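Getting more out of a small shed

Lots of you asked for more of the shed posts after the one on sharpening chisels, so I've gathered up everything I've learnt in 13 years of working in a space you could barely park a Mini in. I love that shed! It leaks a bit in April, the door sticks, and I still get a little lift every time I unlock it.

Start with the door

The back of the door is the best storage in the building and most people leave it bare. I screwed two battens across mine and hung the long, flat, awkward things there - spirit level, steel rule, the big try square, the roll of masking paper. Check that the hinges are up to it first. Mine weren't, and I ended up fitting a third one in the middle, which also cured the sagging.

Get things off the bench

A bench fills itself. My rule is that only the vice and the job I'm doing live on it, and everything else goes up on the wall. If your walls are thin metal or thin boards, don't try to hang weight straight off them. Fix two uprights to the frame of the shed, then put your board on those, and leave a finger's width behind it so the air can move. I primed the edges of mine as well as the face, and after six winters they haven't swollen at all.

Draw round the tools with a soft pencil before you commit to any hooks. Lay the whole lot out on the floor, shuffle it about, have a cup of tea, shuffle it again. The tools you reach for most want to be between your waist and your eyes. The sash cramps can go up by the roof.
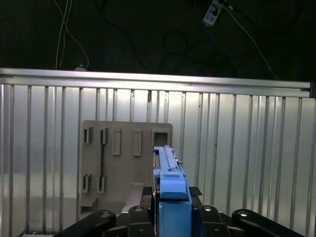
Leave some gaps, too. You will buy another pair of pliers, you know you will, and it's much nicer to have a space waiting than to move 6 hooks along to make one.

Screws, and the jam jar question

I was a jam jar man for years and I still like the look of them. Shallow drawers are quicker, though, and they don't smash. I glue one of whatever's inside to the front of each drawer, so there's no label to read with sawdust on my glasses. Buy plenty of one or two lengths of screw and stop collecting odds and ends. When I finally sorted my oddments tin it held 114 screws, and I'd have trusted perhaps a dozen of them in anything that mattered.

Rust

Damp is the enemy, and this is the tip I get the most letters about. Wipe steel tools with a barely oily rag when you put them away. Camellia oil is lovely, but any light machine oil will do. Keep the rag in a lidded tin, outside if you can, and lay used ones out flat to dry before you bin them, as some oils (linseed especially) can heat up and catch fire when bundled.

For rust that's already there, try a scrap of fine wire wool and a drop of oil, working along the length of the metal. Struan Sutherland wrote in to say he soaks his in white vinegar overnight and scrubs with an old toothbrush. I've tried it on a pair of rusty old pincers and they came up beautifully! Rinse well, dry them straight away and oil them, or they'll be orange again by teatime.

Light

Two cheap lights beat one good one. Put one above the bench and one off to the side, so your own head doesn't throw a shadow over the line you're trying to saw to. Painting the ceiling white made a bigger difference to me than either lamp, and it used up half a tin left over from the bathroom.

Sweeping up

Five minutes at the end, every time. Start at the back and work towards the door. Hang the brush by the door so you have to look at it on the way out. Shavings from untreated wood go on the paths between my raspberries, and the fine dust goes in the bin.

Next time I'll do glue, including which ones don't mind being frozen in January.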